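Re: white table for the back room

On 28 August 2021, Liudmyla Karpenko wrote:
> The white table is fine where it is, against the wall. I'd leave
> the wall bare and buy the Preto cable tray, 42 with shipping.
> Any objections?

One objection, Liudmyla. I don't see what a tray gets us. There's one thin black cable on that table that I know of, and a strip of tape would hold it.
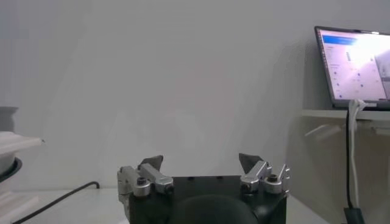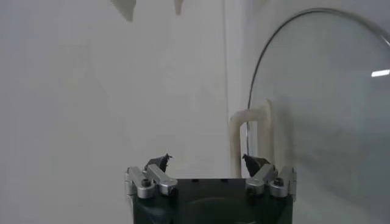

The bare wall I can live with. Pale gray shows every scuff, though, and I don't believe the Gellport paint is as washable as the can claims. Has anyone tried it with a wet rag? Fedir said in July he would.

As for the round glass with the dark rim, I'd want it moved before people start setting things down there. Hnat thinks it's safe. He thought that about the last one too.

Roman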